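Handout 3, Interior Plants and Light
Instructor: Nia Wynne
Revised 6/7/23

## Reading a room before choosing a plant

Most plants that fail indoors were put in the wrong light. Before looking at a species list, write down which way the windows face and what stands outside them. A south window behind a large tree can be darker than an open north window.

Human eyes adjust to dim rooms, so people judge light badly. Use a meter. Take the reading at leaf height with the sensor facing the window, and do it again in February, when the sun is low.

In the Mestgate survey, Elie Kanaan took readings at desks on one floor of an office building. The desk by the glass read 299 foot-candles. The next row read 103, and the row by the corridor read 58. All three were taken at noon on an overcast day with the blinds up.

Plants with thick leaves store water and grow slowly. They put up with low light, but they also use less water there. The usual mistake is to keep watering on the summer schedule. 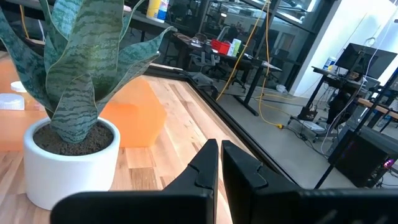
*Fig. 1. Snake plant in a round white ceramic pot. Note the dark green wavy banding across the leaves.*

## Watering

Check the soil with a finger or a wooden stick, down to the second knuckle. For snake plants and ZZ plants, wait until the mix is dry all the way down. For pothos, the top third is enough.

Pots without a drain hole need a plastic liner pot that can be lifted out. Water the liner in a sink, let it drain, and put it back.

Yellow, soft leaf bases usually mean rot. Brown, crisp tips have several causes, including salts in tap water and missed waterings, so don't treat for one until you have checked the roots.

## For next class

- Read the Otero chapter on potting mixes.
- Take meter readings at three spots in one room at home or work. Record time, weather and window direction.
- Bring one plant you are having trouble with. Bag the pot if you suspect insects.

Meters can be signed out from the cabinet in Probert Hall.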